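Gromolmont freestanding whiteboard: six months of use

Price paid: $384 from Usus, delivered to Illville

The Gromolmont is a large white board in a black metal frame. It stands on the floor by itself, which suited us as we didn't want to drill the walls. A horizontal bar runs along the bottom and ties into T-shaped feet. Our room has a tiled floor, with a long desk down one side and a fair number of chairs, so footprint mattered more to us than accessories.

Assembly took 40 minutes with two people. The instructions tell you to tighten the base bar before the uprights. Do it the other way around: leave the bar loose, fit both uprights, square the frame, then tighten everything. Following the printed order left ours with a visible lean. 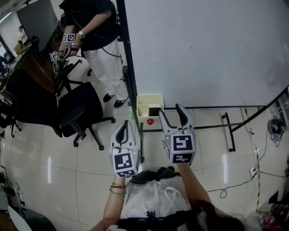
Stability is good. Pressing hard on the writing surface at shoulder height makes the top edge flex, but the feet stay where they are. The low bar is the main drawback. It is black and close to the floor, and chair bases find it regularly. Cables also tend to collect near it, so plan the route to the outlet before you pick a spot. Allow 600 mm of clear floor on the working side if you can spare it.

The surface wipes clean after a day. After a week, blue marker leaves a faint shadow that needs spray cleaner. Red is worse. Glare is moderate under ceiling lights and can be reduced by turning the unit a few degrees. 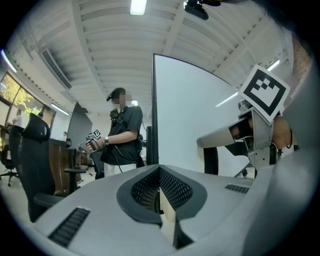
The white panel and its thin black edge, with a person standing in front.

We also looked at the Effiong model, which was $240 and had a lighter frame. It wobbled during erasing in the showroom – not badly, but enough to be annoying over a full afternoon. The extra cost of the Gromolmont is mostly in the steel, and I think it is justified for a board that gets used daily. For occasional use, the cheaper unit would do.

Good points: solid frame, plenty of writing area, no wall fixing.
Bad points: low base bar, poor assembly order in the manual, marker ghosting, no pen tray in the box.

Rating: 4 out of 5. The missing star is for the manual and the ghosting. A pen tray is on order and I will add a note on the fit once it has been installed.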